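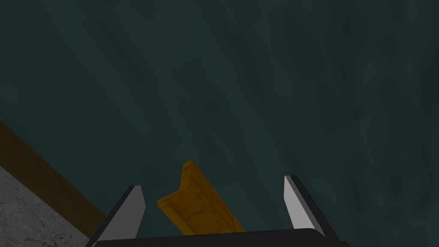 Broncombe Readers' Help
Books and Publishing > Memoir and Biography

Which edition of a reissued memoir should I cite when the foreword was added later?

Asked in May by flikent_reader

I am putting together a bibliography for a local history project. One source is a memoir by Francine Landry called The Gisside Road, first published in 1953. My copy is a paperback reissue with a new foreword by someone named Vaněk. The copyright page lists both years but does not say whether the text was revised. The page numbers do not match the hardcover at my library. On a spot check, chapter 2 starts 30 pages later in mine.

I quote from the main text in several places and from the foreword once. Do I cite the original, the reissue, or both? I am using a standard author-date style.

2 answers

Answer from marginal_note (accepted)

Cite the copy you used. Page numbers only mean something in relation to a specific edition, and a reader checking your quotation needs to know which one you had open. In most author-date styles the entry gives the author, the original year in brackets or parentheses, the reissue year, the title, and then the publisher of the reissue. The order of the two years varies by style guide, so check yours.

The foreword is handled separately. List it under Vaněk as the author of the foreword, followed by the title of the book and "by Francine Landry." If the foreword pages are in roman numerals, keep them that way in the citation. Do not attribute anything in the foreword to Landry, even where it quotes her letters. In that case you are quoting Landry as quoted in Vaněk.

A 30-page offset is normal for a paperback that was reset in a different type size. It does not prove the text was revised. Memoirs were sometimes altered on reissue, though, usually to remove names or soften a passage about a living person. If a quotation matters to your argument, compare that passage in both copies. If they differ, cite both and say so in a note.

Check the back of the title page too:

"Reprinted" or "second printing" normally means the same text, with small corrections at most.
"Revised edition" means the text was changed.
"First paperback edition" tells you about the format and nothing about the text.

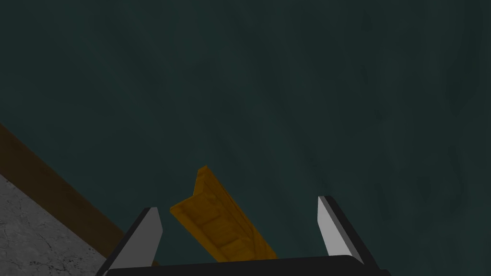
Does the copyright date on the foreword change the date of the memoir itself?
The memoir keeps its original date. A later copyright line for a foreword covers only the new material, so 1953 stays in the entry as the original year and the newer year belongs to the reissue.

Answer from stacks_and_stacks

Just use the one you own. It's a bibliography, people overthink these. I have a few reissues on my list and I gave only the year on the title page.

Comment by marginal_note: That works for a reading list. With a single recent year, though, a reader may take the memoir for a new book, and for a local history project the date of the account is part of the evidence.

Comment by flikent_reader: Thanks. I compared the two passages I rely on most. One is identical. The other has a surname reduced to an initial in the paperback — I will cite both for that one and add a note.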